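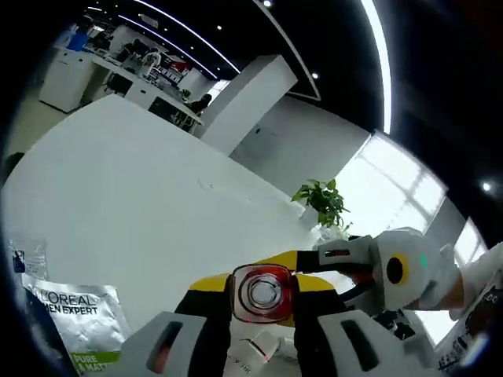 商品包装与理货基础
第四讲讲义 小件混合商品的台面分拣

授课:Siham Filali
实训指导:Magdy Lahlou、Ilham Ouali
先修内容:第二讲(标签的组成),第三讲(常用包装材料)

一、本讲范围

本讲讨论日化与零食两类小件商品在台面上的识别、归类、摆放和装箱。对象限于单手可拿起的零售包装,包括小袋、软管、瓶、纸盒和膨化类食品袋。大包装、整箱货和冷藏品放在第六讲。

混合台面指几类包装同时散放在一张桌上,尚未归类的状态。退货拆包、样品登记、赠品组合和换季清仓都会出现混合台面。处理混合台面的困难主要来自包装之间的差异:同一张桌上既有可以立住的硬件,也有一碰就滑动的软件;既有反光的铝箔面,也有透过去能看到背后物品的透明瓶身。分拣人员如果不先按形态处理,直接按品牌或价格归堆,后面几步会反复返工。

教学用台面统一为白色、平整、无台布。深色包装在白台面上轮廓清楚,白色软管和白色纸盒则容易与台面混在一起,清点时应优先处理浅色件。

二、术语

小袋:由薄膜或复合膜热封而成的一次用量包装,常见于洗面奶、面膜、洗发水试用装。英文资料写作 sachet。
枕式袋:背面一道纵封、两端各一道横封的袋型,零食多用。
软管:管肩带螺纹或卡口,尾端压封,可挤出内容物的包装。管盖直径足够时可以倒立。
裸瓶:除标签外无外盒、无收缩膜的瓶。
附带物:不属于商品本体、但随商品出现在台面上的东西,包括空袋、封口碎片、卡片、填充物。
面向:印有主商标或品名的一面朝哪个方向。

以上术语在作业和考核中按此处的定义使用。第二讲中“主展示面”一词与本讲的“面向”有关但不等同,前者指包装设计上的一个面,后者指摆放的结果。

三、包装形态的识别

3.1 小袋

小袋的正面和背面面积相同,背面文字较密。铝箔复合膜小袋反光强,在顶灯正下方有时只能看到一片亮斑,需要把袋面倾斜后再读。品名一般在上部,功能或香型多用色块标出,位置不固定。读小袋标签的顺序为:先商标,再色块文字,最后翻面核对净含量与批号。

同一品牌的不同香型小袋往往只有色块不同。分拣时以色块文字为准,不以颜色为准。印刷批次不同,同一种绿色可以相差很大,Cirken 的教学样品就出现过这种情况,两批货的色块并排放时看上去像两个品种。

3.2 软管

软管分为尾端朝上倒立和平放两种存放姿态。判断能否倒立看管盖:盖面平、直径不小于管身的三分之二,放稳后轻推管身上部,管盖底面不离开台面,可判为能立。盖面呈弧形或为翻盖且盖钮外凸的,一律平放。

白色软管上常用浅灰色小字,远处不可读。不得凭管身的一条色线推断品种,应拿到近处读全部文字。净含量 200 毫升以上的软管重心偏高,剩余量不同的试用品重心也不同,要逐支试立。

3.3 瓶

透明瓶的问题在于轮廓。瓶身透明而标签不透明时,视觉上先看到的是标签和瓶盖,瓶肩位置不明显,伸手去拿容易碰到瓶肩。操作规定为:握点取标签中部,拇指与其余四指分在瓶身两侧,不捏瓶盖。瓶盖可能未拧紧,捏盖提瓶属于操作错误,考核中扣分。

瓶与瓶之间留出两指宽的间隔。间隔过小,取后排瓶时前排瓶会倒;间隔过大,占用分区面积。标签式样相同的瓶先归在一起,再比对标签下半部的文字,确认为同一品种后才可登记为同款。

3.4 纸盒

小纸盒棱角完整时最容易处理,可立可平,也可叠放。检查三处:盒盖插舌是否完全插入,盒角是否受压,侧面是否有受潮变形。白色纸盒侧面的细线和小字有时是唯一的区分标记,拍照登记时应把这一面转向镜头。纸盒被其他物品压住一角时,先移开上面的物品,不要抽盒。

3.5 枕式袋

枕式袋内有充气,袋面中部高、四周低,平放后可以轻微转动。放下后用手掌轻按一端的封边,使其停住,再松手。不得按压袋面中部。净含量 100 克以下的枕式袋不允许叠放,叠放会使下层封口受力。

袋面有大号数字时要特别注意。数字可能是规格、系列编号,也可能是促销标记,仅凭数字不能登记品名。Ilham Ouali 在实训记录中要求把大号数字与最近的小号文字一并抄写,若小号文字看不清,在备注栏写“小字未识”,不得空着。

3.6 附带物

透明塑料袋揉皱后有两种可能:商品的外袋,或者单纯的废料。判断方法是展开,看是否有标签、条码或印刷块。有印刷的留存,放到附带物区;没有印刷的丢弃。展开之前不要判断。金色、银色的小团物同样处理,它可能是糖果包装,也可能是封口膜。

卡片与纸片按有无印刷分开,有印刷的一面朝上放。

四、台面分区

台面按操作者的站位划为四个区,面对台面时由左至右、由近及远。

近左:附带物区。
近右:待检区,放尚未读标签的小件。
远左:软件区,放小袋与枕式袋。
远右:硬件区,放软管、瓶与纸盒。

左利手操作者将左右对调,远近不变。硬件放在远处的理由是高度:立放的瓶和软管会挡住后面的东西,若放在近处,手臂越过时容易扫倒。盆栽、显示器底座、笔筒等与作业无关的固定物可以留在台面远端,但须在开始前确认位置,作业中不再移动。

区与区之间不画线、不贴胶带。胶带会粘住小袋。需要标界时用宽度不超过一指的纸条,用完收回。

台面与走道之间应能让一人侧身通过。饮水设备附近不设待检区,纸盒和卡片不得放在该侧的台沿。

五、作业步骤

步骤一,清空双手,看一遍台面,确定哪些物品互相压叠。此时不拿任何东西。
步骤二,解除压叠。自上而下取,取出的物品先放到待检区。
步骤三,取附带物。展开、检查、归区或丢弃。
步骤四,取软件。小袋在前,枕式袋在后,面向一律朝操作者。
步骤五,取硬件。能立者立,不能立者平放,平放的软管管盖朝右。
步骤六,读标签并登记。从硬件区远端开始,按行读回。
步骤七,复核。由另一人完成,复核者不看登记表,先自行读一遍,再对表。

步骤三与步骤四不能对调。小袋与揉皱的透明袋在视觉上接近,先清掉附带物,后面的误拿会明显减少。步骤六中如遇反光,移动包装,不移动灯。

单手作业与双手作业的差别主要在步骤二。双手可以一手按住下层、一手取上层;单手时应先将上层物品向空处平推,脱离下层后再夹起。平推距离以不碰到邻件为限。夹取软袋时夹封边,夹取纸盒时夹窄面,夹取瓶时夹标签中部。两侧受力要对称,单侧先接触会把物品推转。

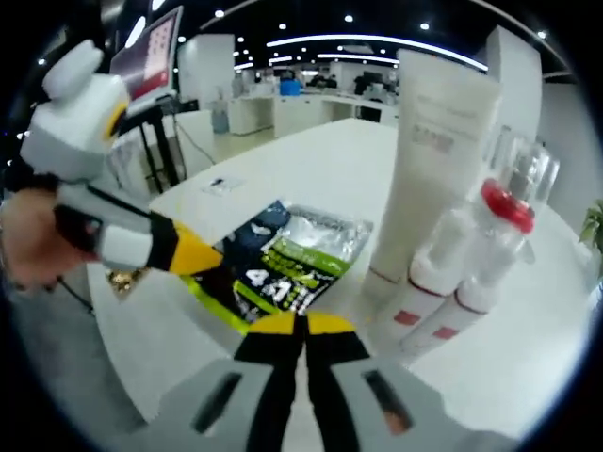 枕式袋与立放的瓶、软管相邻时,应先取哪一件?
先取枕式袋。它低而软,取走后瓶和软管周围有了空位,再取立放件时不易碰倒。取袋时从远离立放件的一端提起封边,提离台面后再转向。如果袋的一角已压在瓶底或管盖下,则先把立放件垂直提开,放到硬件区,再回来取袋。

六、登记

登记表设六栏:序号、形态、商标、品名、净含量、备注。形态一栏只填第三节中的术语,不写“小包”“瓶子”等俗称。商标按包装原文抄写,大小写照抄,中外文并列时两者都写。

看不清的文字不得补全。包装上只露出前半个词,而操作者凭经验知道后半个词时,也只能写已读到的部分,并将包装转正后重读。重读后改写的,在备注栏注明“已重读”。

Tadungate 练习表与教学登记表的栏目顺序不同,净含量在品名之前。用练习表的小组要在表头自行标出,不要混用。Zosden 实训室的电子表可以直接录入,录入时备注栏上限为 24 个字,超出部分会被截断,较长的备注写在纸表上。

常见登记错误:

把功能描述当作品名。“控油”“清爽”之类的词单独出现时属于功能描述,品名通常在其上方或同一行之前。
把同系列的瓶登记为同款。标签配色一致只能说明属于同一系列。
净含量抄成规格编号。净含量后面必有单位,没有单位的数字写进备注。
外盒与内装软管各登记一次。已开盒的商品合为一项,备注写“带盒”。

七、装箱

分拣后的物品如需装箱,次序与分区相反,先硬件后软件。箱底放纸盒,纸盒大面朝下;瓶与软管直立于箱的一侧,靠箱壁;小袋竖插于瓶与纸盒的缝隙;枕式袋最后放,置于最上层,单层。附带物装入独立的封口袋,贴在箱盖内侧,不与商品混放。

瓶一律盖朝上装箱。软管在台面上可以管盖朝下,在箱内改为管盖朝上还是朝下,取决于封尾的宽度:封尾宽于管身的,管盖朝下,避免封尾受折;两者相近的,管盖朝上。装好后轻摇箱体,听到硬物相碰的声音应开箱补填充。填充物用纸,不用散粒。

食品与日化不得同箱。这一条没有例外。香味会透过薄膜进入零食袋,日化品渗漏后食品也不能再用。教学练习时若只有一个箱,中间加隔板后仍按两箱登记。

存放温度以标签为准,标签未注明时,教学样品柜设为 26 度以下。巧克力类单独存放,不入本柜。

八、案例

Abdel Hamid 样品室在 7 月接收一批混装样品,有小袋、软管、瓶和枕式袋。Mackenzie Dhillon 小组按品牌直接归堆,登记时发现同一品牌下四种形态混在一处,软管倒下两次,一只小袋夹在两盒之间未被登记。Fatima Mokoena 小组按本讲步骤处理另一半,解除压叠花费的时间较长,登记阶段没有返工。复核时两组的差错集中在不同位置:前者漏登小袋,后者将一段功能描述误作品名。

讨论时注意区分两类差错。漏登出自台面处理,误登出自标签识读,改进办法不同。前者检查步骤一和步骤二,后者回到第二讲的标签结构图。样品室后来把小袋改为单独的浅盘,浅盘深度以袋能平躺且可用指尖拨到盘沿为准。

九、作业

1. 自备日化与零食小件,在白色台面上随意散放,按第五节完成一遍分拣,交登记表。
2. 任选一支软管,说明它能否倒立,写出判断所用的尺寸。
3. 找两只色块颜色相近、品种不同的小袋,抄写能区分二者的文字及其位置。
4. 画出自己所用台面的分区图,标明固定物。左利手同学在图上注明。

登记表用蓝色或黑色笔,涂改处签名。作业交 Magdy Lahlou,电子表与纸表都要交,文件名写学号和讲次。

下一讲内容为条码位置与扫描角度,请带本讲用过的软管和枕式袋各一件。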